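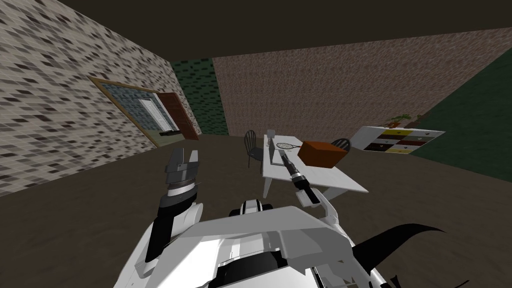 The Last Bus to Murnine

The letter from the school came in June, and Hui-mei Hsueh put it under the sugar bowl and did not open it until her father had gone to bed.

She knew already what was inside. Zoi Karras, who taught the piano there, had told her at the bakery. They would take her. The room would be on the second floor, with a window to the river, and the first term would begin after the summer. Still she read all of it, also the part about bed sheets and the part about the dentist.

In the morning her father made rice soup. He was Pak-hei Poon's oldest friend, and Pak-hei came every morning to eat with them, although he had his own kitchen across the street and a good stove in it. The two men talked about the bus. The company wanted to stop the evening bus from Meesuk to Murnine, and without it there would be only the one at noon.

"My wife went to the hospital with that bus," Pak-hei said.

"Everybody went somewhere with that bus," said her father.

Hui-mei ate and said nothing. The letter was in the pocket of her coat, and the coat was hanging behind the door, and she had the feeling that both men could see through the cloth.

That day she worked in the shop of Radu Marinescu, who repaired clocks and also sold umbrellas. He gave her a wall clock to clean. It had come from an old woman in Ditov who wanted it back before her birthday. Inside the case somebody had written with pencil, very small: repaired May 30, 2015, do not trust the spring.

"Is this your writing?" she asked.

Radu put on his other glasses. "Yes," he said. "It was a bad spring. I had no better one, so I wrote the truth for the next person."

"The next person is you."

"Then I was polite to myself." He took the clock from her and listened to it with his head on one side. "Your father was in the shop on that day. He brought you with him. You sat under the table and you would not come out, so we gave you your lunch there."

She did not remember this. She remembered the table, which had a drawer that smelled of oil, but not that she had been under it.

"What did he want to repair?"

"Nothing. Your mother had left in the winter, and he did not like to be in the house in the afternoon. He came for many weeks. I think he bought seven umbrellas."

Hui-mei laughed, and then she had to hold the edge of the table for a moment. There were umbrellas in every corner of their house. One stood in the bathroom. She had always believed that he was afraid of rain.

She walked home slowly, by the long road, past the fish seller and the wall where the cats sleep. Li-hua Yip was closing the post office and called to her if the letter was a good one, and Hui-mei called back that it was, before she had thought about it. So now Li-hua knew, and by night the street would know too.

Her father was sitting on the step. He had the noon timetable on his knee and was writing on the back of it with a blue pen.

"There are 326 names here," he said. "For the bus. Pak-hei went to all the houses on the hill, and he is complaining about his feet." He moved to the side so she could sit. "The man from the company says he must have 424. It is too many. There are not so many people here who can walk to the bus stop."

"I can sign."

"You will not be here to use it."

She looked at him. He continued to write, in his small straight letters, the names from the loose papers.

"The sugar bowl was standing crooked," he said. "I moved it this morning to get sugar for Pak-hei."

"Did you read it?"

"It has your name on it. I don't read what has your name." He gave her the pen. "If the bus stays, you can come home in the evening, when your lessons are finished. It is two hours. I asked the driver."

She signed under the last name. The ink was nearly finished and she had to go over the H again. From across the street Pak-hei shouted that the soup bowl from the morning was still in his hand, he had carried it home by mistake, and did somebody want it back.

"Tomorrow," her father shouted.

Then he took the pen from her and went on with the hill.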